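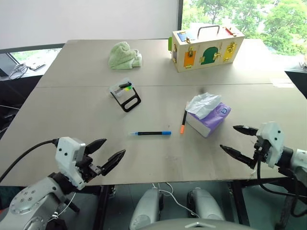 Subject: Re: [povville-toys] Busy boxes and latch boards, what are people buying?
From: Azadeh Shahbazi
Date: 19 Apr 2018

Zanele Ngcobo wrote:
> We have 70 dollars left in the toy library budget and three
> families on the wait list for something with latches. Is a box
> better than a flat board? Our old Dikent board lost two hooks
> and I can't get replacements. Also, does anyone still wash the
> soft toys by hand?

Hi Zanele,

We've had both at the Povville branch. The flat boards store better, but kids under two pull them off the table. A wooden box with a handle gets carried around the room and comes back in one piece. Ours has coloured doors on the front with brass fittings, much like the one at the top of this message, and it is out on loan most of the year.

Check the screws before you lend it. I go over ours with a hand screwdriver every August and put a dab of wood glue in any hole that has gone loose. Don't use a drill, it strips the pine.

For the hooks, try Nkuna. They sell small brass hardware in bags of 8 and will post to rural addresses. Inik used to carry the same size but I couldn't find it in their last catalogue.

Soft toys go in the machine here, cold, in a pillowcase. Anything with a music box inside gets sponged and dried on a towel.

Could you send me the catalogue number of the Dikent board? Ours is 799 and I think it's the older model. If they match, you can have the hooks off it, as the backing has split and I'm about to write it off.

Azadeh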